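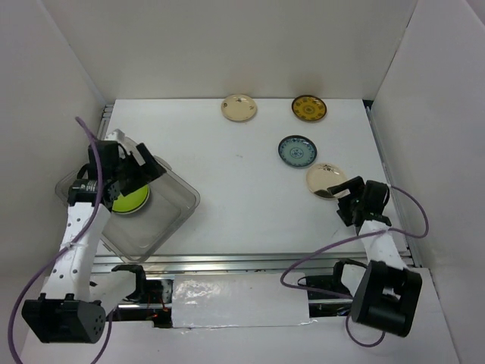
Mixed plates: packing, storing and sending

Flondow takes in single and odd plates and sells them on as mixed sets. These are the questions Senthil Pai and Elango Rai get most often at the Dosstead counter. Last updated Apr 15, 2020.

Do the plates in a set have to match?
No. A mixed set can have a plain cream plate next to a blue-green or amber one. We match by size so that they stack, and leave color to the buyer.

Can I bring in just one plate?
Yes. Most people bring one or two left over from a broken set.

What condition should they be in?
Clean and fully dry. Light knife marks are fine. We don't take plates with cracks, or chips on the rim -- a chipped rim tends to get worse in a stack.

Should I use a clear bin or a cardboard box?
Either one works. Clear plastic bins are easier at home, as you can see what is inside without lifting the lid. For mailing, use a cardboard box with two layers of paper at the bottom.

Do plates go in flat or on edge?
Flat for storage in a bin, with a sheet of paper or thin foam between each one. On edge for shipping, wrapped one at a time and packed snugly.

How many can I put in one bin?
We stop at 10 dinner plates. More than that will usually fit, but the bin gets hard to carry and the bottom plate takes the weight.

Will stacking rub off a painted pattern?
It can, if the foot of one plate sits directly on the design of the next. Flowers and medallions in the middle of a plate are the usual trouble spots. Put a paper towel between them.

Can you find a plate to match mine?
Sometimes. We had 2,591 single plates on the shelves at the end of March. Send a photo of the front and back, plus the width across the rim.

How do I return a set?
Write your order number on the outside of the box and bring it to the counter, or mail it to the Pinto warehouse. Refunds go out once the plates have been checked.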